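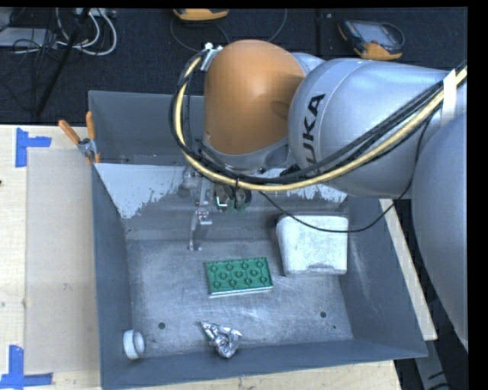 Notes by Nurhan Yaman, with corrections from Kaan Değirmenci

Search this course Search Go

Unit 8. Teaching by remote control

In this unit you guide the arm from the desk and the program records each movement. The task is to pick the green block from the metal bin. Keep the fingers away from the walls when you go down. Move slowly, and do not stop for long above the block, as the pause will also be learned. Each pair records 50 demonstrations. Save the bad ones in a separate folder and write the reason beside each number.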